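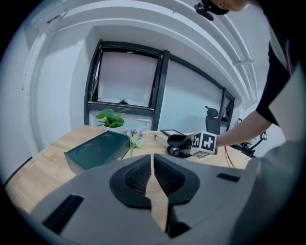 3.2 Talking to the stallholders
I spent most of May chasing people who had sold at the Tevcombe craft fair, and in the end 14 of them sat down with me. Esi Mensah did two more by phone – she knows the jewelry crowd far better than I do! I'd asked everyone how they picked a pitch, and I got a lot of stories about rain, parking and the year the band set up right next to the candles. We met wherever suited them, quite often at a desk by a window, pale wood much like the one in Figure 2, and I typed up my notes the same evening (or tried to).
Figure 2. Light wooden desk, with the gripper in front.
What came up again and again was the fee. People didn't mind paying it, but they wanted to know early, before they'd bought stock. Naa Ametepe had found much the same at Fodamholm, so I went back and added a question on booking dates.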